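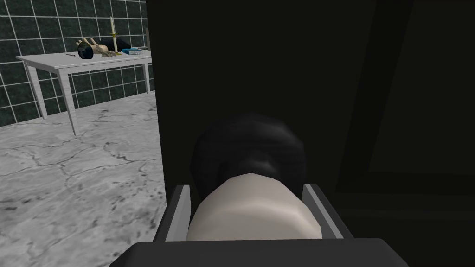 Dranitz, 2024-09-16

Chapter 3
Scope, Sequence and Existing Conditions

3.1 Purpose of the existing-conditions survey

A renovation contract differs from a new-construction contract in one basic respect: part of the finished work is already in place when the contract is signed. The condition of that part is known only to the extent that someone has examined it. The existing-conditions survey is the record of that examination. It is prepared before the scope of work is written, and the scope refers to it by section number.

The survey covers the structure, the building envelope, the mechanical and electrical systems, and the interior finishes. For each of these it states what was inspected, by what method, and what could not be reached. The last item is often left out. A survey that says nothing of a crawl space leaves the reader to assume either that the crawl space is sound or that there is none, and both assumptions have led to disputed invoices.

3.2 Concealed conditions

A concealed condition is any feature of the building that could not reasonably have been found without removing finished material. Common cases are joists notched for earlier plumbing, wiring splices made outside a box, and framing damaged by slow leaks behind tile. The contract should define the term and state how the price and the schedule change when such a condition is found.

Two methods of pricing are in general use. Under the allowance method, the contractor carries a fixed sum in the bid for each class of concealed work, and the difference between the sum and the actual cost is settled at the end of the job. Under the unit-rate method, the parties agree on a rate per foot, per sheet or per fixture, and quantities are measured as the work is opened up. Rácz and Dewulf compared the two in their study of 237 kitchen and bathroom projects in the Dranitz district. Unit rates produced fewer disputes, but they took longer to negotiate, and several owners found the rate tables hard to read.

Exploratory openings reduce the need for either method. An opening is usually cut at the base of a wall or inside a closet, where the patch will be least noticeable. Its location is marked on the survey drawing, and the owner's written consent is obtained before cutting.

3.3 Writing the scope of work

The scope of work lists each task, the material to be used, the standard of finish, and the party responsible. Tasks are grouped by room or by trade. Grouping by room is easier for the owner to follow. Grouping by trade is easier to price and is preferred when subcontractors bid separately. Where both are needed, one list should govern, and the contract should say which.

Exclusions are written out in full. The phrase "by others" is not sufficient unless the others are named. In the Pyo duplex, treated at length in Section 3.6, the removal of old floor adhesive appeared in neither the demolition scope nor the flooring scope, and the floor was delayed 38 days.

3.4 Sequence

Work normally proceeds from structure to rough-in to finish. Renovation complicates this order when the house remains occupied. At least one bathroom and a means of preparing food must stay in service, and dust barriers must be moved as the work moves. The schedule therefore shows the rooms available to the household in each phase as well as the trades on site.

Inspections are entered in the schedule as separate items with their own durations. Insulation and drywall may not cover rough-in work before it has been approved, and the crew should not be booked for the morning after a requested inspection unless the time has been confirmed.

Terms introduced in this chapter

Allowance: a sum carried in the contract price for work not yet fully defined.
Concealed condition: see Section 3.2.
Exploratory opening: a small cut made in a finished surface for the purpose of inspection.
Unit rate: an agreed price for one measured quantity of work.

Readers who have not worked with a marked-up survey drawing should review Appendix B before continuing. Section 3.5 begins with the change order and the forms used to issue it.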